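Xuelian Lu
2022-01-07

A thread on what I have learnt from trying to eat my way to the bottom of my own freezer. It is long. I have had a lot of soup and very little company. 1/

Background: in December I bought a second-hand chest freezer from a man in Prestholm who was moving to a flat with stairs. I already had a freezer. I now had two, and the first one was full of things I'd been avoiding since the spring. 2/

The plan was simple. No food shopping except milk, bread, onions and fruit until the old freezer was empty and could be switched off. I wrote a list and taped it to the lid. The list ran to 59 items, of which 12 said "soup?" 3/

I would like to speak to the woman who wrote those labels. She had a pen. She had a clear memory of what was in the pan. She chose a question mark. 4/

First week: easy. Fish fingers, peas, half a lasagne, the good sausages. I was insufferable. I told Lærke Toft at work that I couldn't see why anyone bought food at all. 5/

Second week: the good sausages were gone. We had entered the land of the single chicken thigh. I made a curry from three kinds of bean and something I had taken for mashed swede. It was lemon curd. The curry was finished, over two days, with the radio on. 6/ 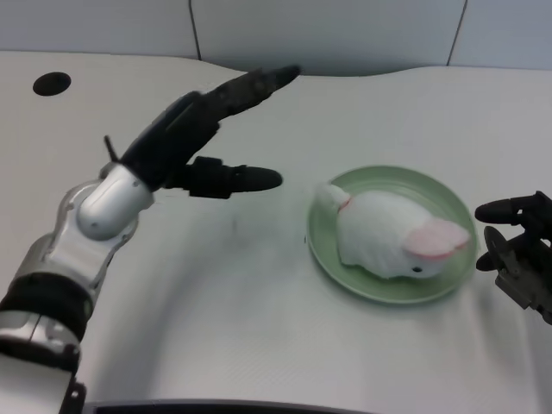 Do you have to thaw soup before you heat it up?

Straight from frozen is fine for most soups, in a pan with a splash of water and the lid on, low to begin with. Stir it once the edges give, then turn it up and make sure it's piping hot all the way through. 7/

Potato soup goes grainy and sulks. A stick blender brings it round. Anything with cream in it may split and look like a pond, and the blender helps there too, though less than you'd hope. 8/

Pasta in soup is a lost cause. By the time it's been frozen and boiled again it has the texture of wet post. Next time I'll freeze the broth by itself and cook the pasta on the night, as my mother has told me to do for most of my adult life. 9/

Bread freezes beautifully if you slice it first. If you don't slice it first, you own a brick. I had two bricks. One became breadcrumbs and the other is, as I write, still a brick. 10/

Things I found that weren't on the list: a bag of ginger, a bag of what I had taken for ginger, egg whites in a yoghurt pot, one ice lolly, and a birthday cake candle frozen to a slab of birthday cake. Had the cake for breakfast. Very good. Slight taste of prawn. 11/

Esben Ketilsson has replied to ask what the second bag of ginger was. Esben, it was Jerusalem artichokes. I roasted the lot and ate them alone, and I'm glad of both those decisions. 12/

A word on tubs. I had been saving takeaway tubs for years on the grounds that they were free. None of the lids fit any of the tubs. I've now bought seven square ones, all the same, and they stack, and I open the cupboard some evenings just to look. 13/

Cempaka Kwok says to freeze sauces flat in bags and file them upright like records. I tried it. It does work, once you've learnt to close the bag properly. My tomato sauce froze flat along the bottom of the drawer and had to be taken off with a fish slice. 14/

Labels, then. What it is, how many it feeds, the month. No jokes. I found a tub marked "you know what this is" and I did not. I still don't, and I've eaten it. 15/

Money: I kept the receipts and compared them with the same stretch last year. I am 682 crowns better off. The second freezer cost more than that. Please don't write in. 16/

Defrosting. Switch it off, lid up, old towels round the bottom, bowl of hot water inside, go and do something else. Don't go at the ice with a knife. I used a wooden spoon and a bad temper. 17/

At the very bottom, under the ice, there was a single pea. I don't know how long it had been there. I put it in the bin with more ceremony than I gave my last car. 18/

So the old freezer is off, clean and propped open with a rolled-up tea towel so it doesn't smell. Tiburcio Alvarado is coming to take it away if his brother will lend him the van. 19/

The new one already has soup in it. Leek and potato, two portions, January. I wrote it in capitals. 20/20

Adding one, as several people have asked: the curry had a full jar's worth of lemon curd in it. No, I won't be sharing the recipe.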